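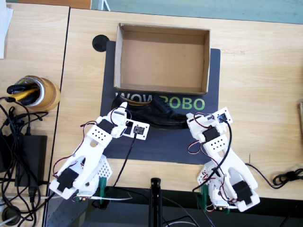 4.2 Packing a shoe with two arms

Of all the chores in our set, packing gave us the richest picture of what low-cost arms can and cannot do yet. A person boxes a pair of shoes while thinking about dinner. For a machine, the same job calls for a grasp on something curved, a lift that keeps the load level, and a release over a target only a little larger than the load. The laced dress shoe in Figure 3 is a lovely hard case: its upper is glossy, it rests on its side, and the open box lies just beyond it, so both grippers must agree on where to hold before either one moves. Each gripper carries its own small camera, and the policy gets a close view of toe and heel at once.

Figure 3. Shoe-packing task, seen from above, with the shoe between the two grippers.

We trained on 1,255 demonstrations from the Lowther site and tested on 17 items of footwear held out from training. Soft sneakers went in well, even when we turned the box between trials. Stiff leather shoes were harder, mostly at the heel, where a small slip rotates the whole shoe. We were delighted to see the policy set a slipping shoe back down and try again, a habit it picked up from the people who taught it. Closing the lid remains out of reach for our setup, as does wrapping in tissue paper. We take up both in Section 5, together with the Mernuvier shelf-stocking trials.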